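A **coiled cord**, also called a **curly cord** or **retractile cord**, is an electrical cable formed into a helix so that it stretches when pulled and draws itself back when released. It is best known as the link between the handset and the base of a desk telephone, and is also used on two-way radios, headphones, hand tools and medical pendants.

## Terminology

Manufacturers distinguish the *retracted length*, measured over the coils at rest, from the *extended length*, which is the greatest length to which the cord may be pulled in normal use. The ratio between the two is the *extension ratio*. The straight portions at either end are called *tangents*. On telephone handset cords the tangent at the base is often longer than the one at the handset, which keeps the first coils clear of the desk edge.

## Construction

### Conductors

Solid copper wire breaks after a small number of bends and is unsuitable for coiled cords. Most telephone cords use tinsel wire, in which thin flat ribbons of copper or copper alloy are wound round a textile core. The textile carries the pulling load and the ribbons carry the current. Tinsel wire has a higher resistance than stranded wire of the same diameter, but the currents in a handset circuit are small and the loss can be ignored. Cords for power tools use finely stranded copper.

A standard handset cord has 4 conductors, 2 for the microphone and 2 for the receiver. The conductors lie side by side in a flat jacket or are twisted together in a round one.

### Jacket

The jacket provides the spring force. Early cords were covered in rubber, which had good recovery but hardened with age and left marks on polished furniture. Plasticised PVC replaced it for most indoor uses. Polyurethane is chosen where the cord is exposed to oil, abrasion or low temperatures, and generally keeps its shape longer than PVC, at a higher cost.

## Manufacture

Straight cable is wound tightly on a steel rod, known as a mandrel, and clamped at both ends. The loaded mandrel is heated in an oven until the jacket softens, then cooled so that the helix is fixed. The diameter of the mandrel sets the inner diameter of the coil.

Many makers add a further step known as reversing. The cooled cord is removed from the mandrel and each turn is twisted in the opposite direction to that in which it was wound. This places the jacket under permanent stress and closes the coils more firmly. Cords that have not been reversed are cheaper and tend to sag.

## Use on desk telephones

Before coiled cords became common, handsets were connected by straight, fabric-covered cord that trailed over the desk and was easily caught in drawers. The coiled type takes up less space at rest and allows the user to stand or turn while speaking. The cord is normally fitted with a small modular plug at each end, so that it can be replaced without opening the telephone.
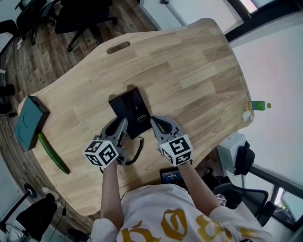

## Faults

### Tangling

Tangling results from rotation of the handset. A user who lifts the handset with one hand and passes it to the other may return it to the cradle with an added half turn. These turns build up until the cord twists about itself. Letting the handset hang freely removes them. Swivel connectors placed between the plug and the handset serve the same purpose, but may introduce crackle as their contacts wear.

### Coil reversal

In a reversal, part of the helix changes direction, leaving a kink between the two sections. It can be worked out by hand by turning the kink along to the nearest end.

### Loss of retraction

A cord held at full extension for long periods, or stored in a warm place while stretched, gradually takes a longer resting length. Rewinding on a rod and reheating can restore some of the spring, although the repair is seldom worthwhile on low-cost cords.

## See also

- Modular connector
- Strain relief
- Tinsel wire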